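**Folding automation at the Akcombe laundry** is the staged replacement of hand folding at a commercial laundry in Akcombe, an industrial suburb of Stadville. Operated by Strachan Linen & Uniform. Trial began in August, still running as of October 2025. Article covers the work and the staff side; for the washing plant see *Strachan Linen & Uniform*.

## Background

The Akcombe site handles hotel linen, aged-care personal laundry and staff uniforms. Sheets and towels have gone through flatwork ironers and folders for decades. Garments have not. Shirts, polos and scrub tops were sorted, checked and folded by hand on the finishing floor, twelve staff to a shift at full strength, mostly standing.

Two complaints came up year after year in the site's safety records – sore shoulders, sore wrists. Turnover in finishing was the highest of any section. The firm gave both as grounds for the trial, along with labour cost. The union delegates' newsletter put labour cost first.

## The system

The folding cells were supplied by Skulleck, a small automation firm also based in Stadville. Each cell has a table and a pair of arms with two-finger grippers. Folding motions are learned from demonstrations: a person does the fold with a hand-held gripper, many times over, and the recorded motions are used to train the controller. Cells do polos and plain tees only. Trousers, anything with a zip and anything with a name label sewn on the outside still go to the hand tables.

A first set of 2,498 demonstrations was recorded before the cells went live. Finishing staff did most of them, on paid time, after a short induction. Some were later redone when the firm changed its fold width to suit new uniform shelving.

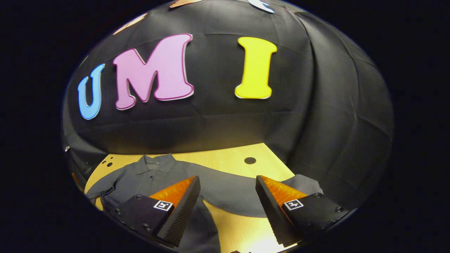

Shirts remain the hardest item in the mix. Cloth doesn't hold a shape, and two polos off the same trolley will land on the table differently. Demonstrators are told to vary the start position and leave a few creases in. A grey short-sleeved polo laid out with its collar towards the back of the table and soft wrinkles through the body is a typical starting layout, both gripper fingers open above the fabric. The placket is a known trouble spot, as the learned motion tends to drag it off centre. Sleeves less so.

## Effects on staff

No forced redundancies were made during the trial period. Five positions on the finishing floor were not refilled as people left, which the delegates describe as job losses and the firm does not.

Remaining work has shifted:

- loading and clearing the cells
- checking folds, refolding rejects
- stain and repair inspection, formerly done while folding
- recording new demonstrations when a garment style changes

The inspection change has been the most argued over. Hand folders used to catch missing buttons and stains as they went, without it being anyone's seperate task. Missed stains rose in the first weeks of the trial and a checking bench was added ahead of the cells.

Pay was a second issue. Demonstration work was at first paid at the ordinary finishing rate. After 72 staff across the site signed a letter, a skills allowance was agreed for hours spent recording. Casuals were included from the second pay run, not the frist.

Views on the floor are mixed. Less reaching and fewer sore wrists, by most accounts. Also less talk – the old tables faced each other, the cells sit in a row along the wall.

## Later developments

Long-sleeved shirts are next on the list. Demonstrations under way, no start date given. Strachan has said a second site may get cells if the Akcombe reject rate comes down; no rate has been published. A review of rosters in finishing is due with the delegates before the trial closes.

## See also

- Strachan Linen & Uniform
- Industrial laundry
- Learning from demonstration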